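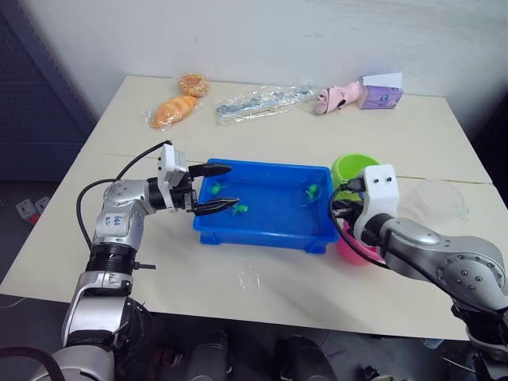 The Sirkano two-arm bench cell is supplied by Skekance as a complete station for handling trials, and visitors can see it at work during the August open day in the Ngcobo hall. The left arm carries a parallel gripper, the right a boxy gripper housing, and reach the table from the same side. The demonstration task is tray work with small, light parts: three green toy turtles in a shallow blue tray, with the left gripper opened over the tray and the right one held just beside it. Cups, a clear bowl and wrapped pastries on the same table give a mix of shapes and surfaces - clear plastic included.

Runs start at 10.30 and 14.00. Visitors may bring their own parts, up to 400 g each, by arrangement with the demonstration desk.

Supply data
Order code: Stusta 1635
Arms per station: 2
Gripper type: parallel, two fingers
Service interval: 96 days
Delivery: assembled, cabled and tested

Table, cups and trays are not included. Spare gripper fingers are listed under accessories.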